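Über uns

Guswood ist ein kleiner Verlag für Inschriften, Aphorismen und alles andere, was Menschen in Stein hauen lassen, obwohl es auf einen Bierdeckel gepasst hätte. Wir sammeln, prüfen und drucken, was auf Denkmälern, Gedenktafeln, Brunnenrändern und über Rathaustüren steht. Dazu kommen Briefe und Reden, sofern sie jemand vorher auseinandergenommen und auf Zitatlänge gekürzt hat. Wir setzen sie dann wieder zusammen.

Angefangen hat es mit einem Streit. Shirley Pearce und Kuldeep Uniyal standen an einem Oktobernachmittag in Reltodthorpe vor dem Sockel eines Bürgermeisters und waren sich uneins, ob die vierte Zeile von ihm selbst stammt oder aus einem Kalender. Sie stammte aus einem Kalender. Der Bürgermeister war da schon lange tot und konnte sich nicht mehr dazu äußern, der Stadtrat wollte nicht. Aus dem Briefwechsel mit dem Stadtrat wurde unser erster Band, »Die vierte Zeile«, Auflage 1000 Stück, von denen ein beträchtlicher Teil bis heute bei Kuldeep im Flur steht. Wer einen möchte, muss nur klingeln.

Seither erscheint im Schnitt alle paar Monate etwas Neues. Im Programm sind derzeit 9 Bände der Reihe »Sockeltexte«, dazu die Lesehefte für Schulen und das große Register, an dem Savita Rana arbeitet und das wir deshalb nicht mehr mit einem Erscheinungstermin ankündigen. Im Register stehen 327 Inschriften mit Fundort, Wortlaut, Schreibfehlern und Quelle. Bei manchen steht unter Quelle nur »behauptet«. Savita besteht auf diesem Wort.

Was wir unter Prüfen verstehen

Ein Satz, der einem Staatsmann zugeschrieben wird, muss bei uns drei Stationen durchlaufen. Zuerst suchen wir die Handschrift oder den frühesten Druck. Dann lesen wir, was davor und danach steht, und das verdirbt erfahrungsgemäß die meisten schönen Stellen. Ein flammendes Bekenntnis zur Freiheit entpuppt sich als Beschwerde über Zollgebühren, ein Lob der Bescheidenheit steht in einem Brief, in dem der Verfasser um eine größere Wohnung bittet. Zuletzt geht der Text an Madhu Jaiswal, die Übersetzungen vergleicht und am Rand mit Bleistift »nein« schreibt, gelegentlich auch »nein!«.
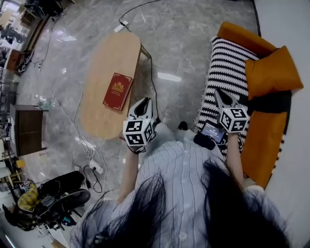
Was danach noch übrig ist, drucken wir. Es ist weniger, als man hofft, dafür kann man es auf Hochzeiten und Trauerfeiern verwenden, ohne dass ein Onkel mit Geschichtsstudium aufsteht. Für solche Onkel führen wir übrigens eine eigene Adressliste. Es sind unsere treuesten Kunden.

Bestellte Inschriften

Seit einiger Zeit beraten wir auch Gemeinden, Vereine und Familien, die selbst etwas Bleibendes formulieren wollen. Elibariki Tanui hat diesen Bereich aufgebaut, nachdem uns der Steinmetzbetrieb Dal Bello einen Entwurf geschickt hatte, in dem das Wort »unvergesslich« dreimal vorkam, einmal falsch getrennt. Wir kürzen, wir fragen nach, wir raten von Latein ab. Manchmal raten wir auch vom Denkmal ab, aber darauf hört man selten – der Sockel ist dann meist schon bezahlt.

Für den Brunnen in Flodov haben wir aus zwei Seiten Festrede einen Satz gemacht. Der Festredner spricht seitdem nicht mehr mit uns, der Satz steht aber noch.

Was wir nicht machen

Wir liefern keine Zitate auf Zuruf für Vorträge, die in einer Stunde beginnen. Wir bestätigen keine Sprüche, die auf einer Tasse gefunden wurden. Und wir nehmen keine eigenen Aphorismen zur Veröffentlichung an, auch nicht, wenn der Freundeskreis sie sehr gelobt hat. Anfragen dieser Art beantwortet Shirley mit einer Karte, die von Sammlern inzwischen geschätzt wird.

Hinweise auf Fehler in unseren Büchern sind dagegen willkommen. Wir führen eine Liste der Berichtigungen und drucken sie jeweils hinten im nächsten Band ab, in derselben Schriftgröße wie den Haupttext. Das war Madhus Idee, und der Drucker hält sie für geschäftsschädigend.

Besuch und Bestellung

Unser Büro liegt in Reltodthorpe im ersten Stock, über der Reinigung. Besuch bitte mit Anmeldung, das Archiv ist eng und die Leiter hat ihre Eigenheiten. Bücher bestellen Sie über jede Buchhandlung oder direkt bei uns, auf Wunsch mit Widmung. Die Widmung prüfen wir ebenfalls.

Stand dieser Seite: 11. Mai 2025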